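Ladle pick demos in sim - how many before I train?

Forum: Learning from Demonstration > Data Collection

sawsan_n
Posted 2022-07-04

I'm collecting teleop demos in simulation for a pick task. Franka arm, one table, one ladle to pick up, other stuff on the table as clutter. So far I have 235 demos that I'm happy with. The language label is the same for all of them, "pick up the ladle."

My plan was to stop at 349, mostly because that is what fits in the disk space I have on the Goven server. I save three views per step: one from the side, one from high up on the other side of the table, and one on the wrist.

Two questions. Do I need more demos, or more variety in the ones I have? And is it a problem that I always grab the handle at nearly the same place? Side view from one of the demos:
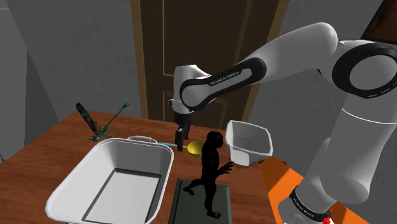

Kauko Mustonen: More variety. I wouldn't record a single extra demo until the object positions change more between runs. If the ladle always starts at the back of the table, the policy will learn to go to the back of the table. You can get a very good training loss out of that and still have nothing.

sawsan_n
The start positions are randomized, but only inside a small box, 200 mm on the long side. I made it small on purpose so the arm wouldn't have to reach over the pot. Every time I tried that by hand I hit the rim.

kerstin_h
I don't agree with Kauko. I ran nearly the same setup last October with a small box and 107 demos, and it picked fine inside that box. Get it working in the small area first, then widen. If you widen now and it fails, you won't know if the cause is the data, the cameras or the action scaling.

Also, what rate are you recording at? If you're teleoperating with a mouse you probably have long pauses in there. Cut them. My first policy learned to hover over the object and wait.

kauko_m
Fine inside the box is what I'm warning about, though. Nobody runs it only inside the box later.

sawsan_n
Recording at 20 Hz, and yes, there are pauses. I haven't trimmed anything yet.

I use a SpaceMouse, so rotation is the slow part. I line up the wrist, stop, look at the wrist view, and go down. Those stops are probably the worst part of my data.

Posting the high view too, with the ladle held above the table. I care about this one most because you can see down into the pot and the square bowl, and the next task is going to be placing the ladle in one of them.

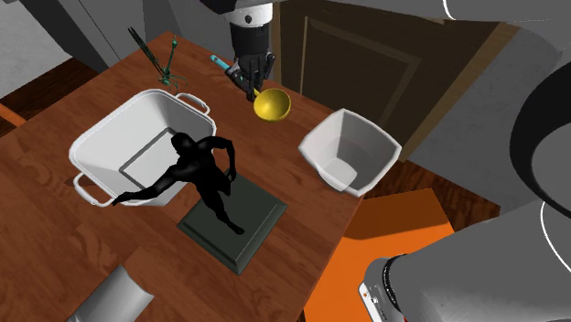 Re: Ladle pick demos in sim
by Oona Honkanen - Member, 349 posts

If placing is the next task, keep recording after the lift now. Don't end the episode at the moment the ladle clears the table. Go on a second or two and hold it still. It's a lot easier to join pick and place data later if the pick ends in a steady pose.

On the handle question, I would vary the grasp point. A ladle is heavy at one end (if your masses are set right, check that, a lot of imported meshes come in with a default value). Grabbing it near the bowl and grabbing it near the tip are different problems. You want some of both, and you want the final pose to be different too.

One thing about clutter. Do you shuffle it, or is it the same every time? That black statue is close to the pot in both of your views. If it never moves, the policy may use it as a landmark. I had this with a mug in the Yan kitchen set. I took the mug away for testing and everything fell apart.

sawsan_n
The clutter is fixed for every block of 20 demos, then I reshuffle. I can make the blocks smaller.

I checked the mass. It was the default. Thank you, I would have missed that.

afaf_m
Has anyone asked about the wrist camera yet? With a thin handle like that, the wrist view does most of the work at the end of the approach, and a lot of people mount it so the fingers hide the exact spot they need. Can you post one with the ladle already held?

sawsan_n
Sure. I haven't touched the camera mount since I set up the project.
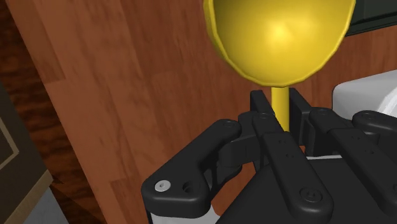 Wrist view, fingers closed on the ladle handle

afaf_m
That's better than I expected. You can see the handle going in between the fingertips, so a slip should show up. I'd leave the mount alone. The ladle bowl runs out of view at the top, but for picking I wouldn't care. For placing I might, so try a wider field of view on a few test runs before you commit to another big batch.

kerstin_h
Seconding that. Don't change it halfway through a dataset, though. If you go wider, render the old demos again from the saved states. You are saving states, right?

sawsan_n
Saving states, yes. Re-rendering is slow but it can run overnight.

So the plan for now: fix the mass, trim the pauses, reshuffle clutter every five demos, vary the grasp point, and hold still at the end. I'll train once on the trimmed 235 before widening the box. Sorry Kauko.

kauko_m
No problem. Keep some starts from outside the box for testing and post both numbers when you have them.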